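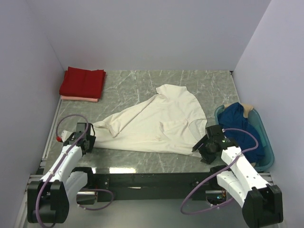
Textile Care and Garment Services
Unit 4 Handout: Knit Shirts — Fiber, Finishing and Folding
Instructor: Darcy MacDonald
Veldale Institute, Department of Apparel and Household Studies

Purpose of this unit

Unit 3 dealt with woven shirts, which are pressed on a buck or board and are generally returned on a hanger. Unit 4 turns to knit shirts, principally the plain cotton T-shirt. Students should read this handout before the first laboratory session and bring it with them. The assigned chapter in the course reader covers the same ground in greater depth, and the final test will draw on both.

1. The structure of knit fabric

A woven cloth is made of two sets of yarns that cross at right angles. A knit cloth is made of loops. In a weft knit, which includes the jersey used for most T-shirts, a single yarn travels across the width of the fabric and each row of loops hangs from the row before it. The vertical columns of loops are called wales and the horizontal rows are called courses.

Two consequences follow for the garment worker. First, jersey stretches more across the width than along the length, so a shirt pulled sideways while damp may dry wider and shorter than it was made. Second, the cut edges of jersey tend to curl. A raw edge curls toward the face of the cloth at the top and bottom and toward the back at the sides. Hems and neckbands are there partly to control this.

Students often ask why some T-shirts twist after laundering, so that one side seam moves toward the front. The usual cause is spirality: the yarn carries a twist from spinning and tries to release it when the fabric is wetted and tumbled. Pressing may hide the fault for a short time but will not remove it. A shirt of this kind should be folded by its shoulders and neckline. Its side seams are not a reliable guide.

2. Shrinkage

Cotton jersey is held under tension during knitting, dyeing and cutting. Washing allows the loops to relax, and the cloth becomes shorter and sometimes narrower. This is called relaxation shrinkage and most of it takes place in the first few launderings. It should be distinguished from felting, which occurs in wool and cannot be reversed.

In the laboratory, shrinkage is measured by marking a distance on the flat garment, laundering it under set conditions, and measuring the same distance again. If the original mark is 20 inches and the second measurement is 2 inches less, the shrinkage is 10 percent. Always divide by the original length. Dividing by the final length is the most common error on the written test.

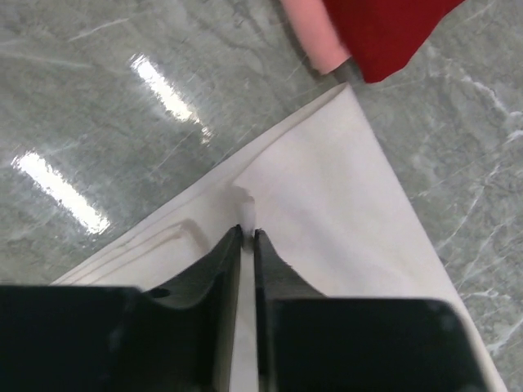
Measurements must be taken with the garment fully relaxed on a smooth, level surface. Do not smooth the cloth by pulling on it. Pat out wrinkles with an open hand, working from the center toward the edges, and let the fabric rest before the tape is laid down. Two readings are taken at each point. Where they differ, a third is taken and the average of all three is recorded.

3. Reading the label

The fiber content and care instructions should be read before any work begins. A label stating 100 percent cotton tells the worker that the garment will tolerate a warm iron and may shrink. A cotton and polyester blend will usually shrink less and dry sooner, but high heat can leave a shine on the surface, particularly on dark colors. Printed designs are to be ironed from the reverse side or left alone.

Labels are sometimes missing. In that case the item is treated according to the most delicate fiber it might reasonably contain, and the intake ticket is marked "no label." The decision belongs to the supervisor on duty — students are not to remove a yarn for a burn test without permission.

4. Folding standards

Commercial laundries and retailers use different folds, and a worker is expected to follow the house standard. The course teaches three.

The Farkis fold is the one most used at the service counter. The shirt lies face down. One side is brought in toward the center line, with the sleeve turned back on itself, and the other side is brought in to match. The hem is then raised to a point just below the neckband, and the shirt is turned over so that the neckline shows. The result is a rectangle with no loose edges at the front.

The Rivby fold is a file fold. It begins in the same way, but the finished strip is folded in thirds so that the shirt will stand on its edge in a drawer or bin. It suits lighter jersey less well, as thin cloth tends to slump.

The Wojcik fold is made over a board and is used where a stack must be uniform in width. The board is placed with its upper edge against the back of the neckline, the sides are wrapped over it, and the board is withdrawn before the final fold. Withdraw it slowly. A quick pull drags the inner layer and leaves a ridge.

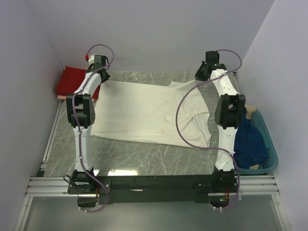
In all three folds the neckline is the point of reference. A shirt whose neckband sits level and centered will look neat even where the hem is slightly uneven. The reverse does not hold, and work with an off-center neckline will be returned for refolding.

5. Stacking and storage

Garments must be completely dry and cool before they are stacked. Warm cotton holds moisture, and a stack made too soon may develop a stale odor. Place the folded edge toward the person who will take the garment. Heavier shirts go at the bottom. Whites are kept apart from deep colors, particularly red and navy, until the latter have been laundered several times.

Long-term storage calls for clean garments only. Skin oils that cannot be seen when an item is put away may yellow with age, and starch can attract insects. Knits are stored flat, as hanging will stretch the shoulders.

6. Assignment

Submit one shrinkage record, with all readings shown, and one written page comparing two of the folds described in Section 4. The comparison should address the time required, the space occupied and the condition of the neckline after storage. Written work is due on 1st August at the department office. Late work requires the instructor's signature.

Terms to know: wale, course, jersey, spirality, relaxation shrinkage, felting, file fold, neckband.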